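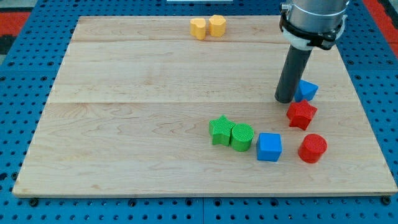 Larnlow Community Workshop – Fall Walk-Through Checklist
Checked by Mimoza Bošković, with Yogesh Joshi reading out the list
2024-10-28

12 shares 3 comments

1. Exits and aisles – OK
Both doors open all the way and the signs light up. I did have to move a stack of chair parts out of the back aisle, and I know they're lovely chairs, but please keep them on the rack until you come back to them.

2. Fire extinguishers – ONE TO FIX
The one by the sink is fine and its tag is up to date. The one near the finishing room was hiding behind a coat, and its needle has dropped out of the green. Yogesh has taken it down and hung up the spare.

3. Oily rags – NEEDS WORK
I found 6 in the ordinary trash, all balled up together, and you can imagine how my heart sank. They go in the red can with the lid, every time, even if you only wiped up a drop or two. The can gets emptied each evening.

4. Table saw – OK
Guard on, riving knife straight, push sticks hanging where they should be. The stop button has a nice firm click to it.

5. Band saw – OUT OF USE
The lower door doesn't latch. There's a tag on the switch, so please leave it alone until Zlata has fitted the new catch – she has the part already, bless her.

6. Dust collection – OK
Bag changed at almost 30 pounds, a bit heavier than I like. Please change it sooner next time and ask someone to help you carry it.

7. First aid box – OK, RESTOCKED
We were down to the tiny bandages again. I've put in 16 large ones and a fresh bottle of eyewash.

8. Cords and outlets – ONE TO FIX
The orange extension cord has a nick close to the plug. Cut up and thrown out. We'll need another before the March class.

Next walk-through: after the holidays, date to come.

3 comments

Solomiia Sirko
Two of those rags were mine, sorry! I was rushing for the bus. Lesson learned.

Zlata Hnatiuk
Catch goes on Thursday evening if I can have the saw to myself for an hour.

Mimoza Bošković
It's all yours, Zlata – and thank you for owning up, Solomiia.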